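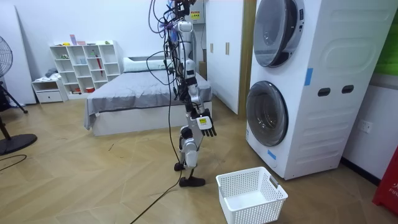
Woren Home Trial Service

The Woren Home Trial Service is a paid testing service for humanoid robots that do housework. It is offered by Jidham, a company which rents furnished test rooms to robot makers and to research groups. The customer brings a robot, or rents one from the company, and receives a written report on how the machine did in a set of household tasks. The service is known mostly for its laundry program.

Background

Jidham started as a supplier of cables and power equipment for laboratories. Its customers often asked for a place where a walking robot could be tested near real furniture, as most laboratories had only open floors and simple tables. The first test room was opened in December under the working name Drekier. This name was later kept for the scoring software, and the rooms received the name Woren.

Test rooms

Each Woren room is furnished as a small apartment. The laundry room type has a washer-dryer stacked in a white casing, with round glass doors one above the other, and the bed and wardrobe are in the same space. The floor has a herringbone wood pattern. A perforated white plastic basket is used for carrying the clothes.

The furniture stays in the same place during one trial. Before the next trial the staff may move the basket and the smaller items, but not the machines. The customer can ask for a different order of tasks, and this must be written in the booking form.

Supported robots

The service accepts two-legged and wheeled robots. A two-legged robot can work with cables connected to its upper body from above, or it can walk freely on its own battery. Results from these two ways of working are listed separately in the report. The robot should have at least one hand with fingers or a gripper that can hold cloth. The heaviest machine allowed is 700 newtons in weight, a limit which comes from the overhead support and not from the floor.

Trial procedure

A standard trial includes 17 tasks. The laundry part begins with walking to the washer-dryer and opening the lower door. After this the robot takes the clothes out, puts them in the basket and brings the basket to the bed. Folding is optional and is scored apart from the rest.

The time limit for one task is 30 minutes. A task may be repeated 2 times if the robot stops or drops an item. If an operator touches the robot, the attempt is recorded as assisted. Remote control is permitted, but the customer has to declare it before the start.

Drekier records the time, the number of stops and the kind of every error. It does not give one final score. The report has a table for each task, together with short notes by the test staff.

Jang package

The Jang package is a cheaper version of the service, meant for student teams. It includes only the laundry tasks and about half a day in the room. The report is shorter and contains no notes. Teams that choose Jang must bring their own robot and their own operator.

Reception

Customers have described the fixed furniture as the main advantage, as it permits comparison between an old and a new version of the same robot. The most frequent complaint is the waiting time for a booking. Some teams also found the rooms too tidy for a fair test, and asked for more objects on the floor. Jidham answered on 2023-03-10 with a revised task list, in which the customer can choose a room with added clutter. The price of this option is the same as for the standard room.

See also

Domestic robot
Humanoid robot
Laundry folding machine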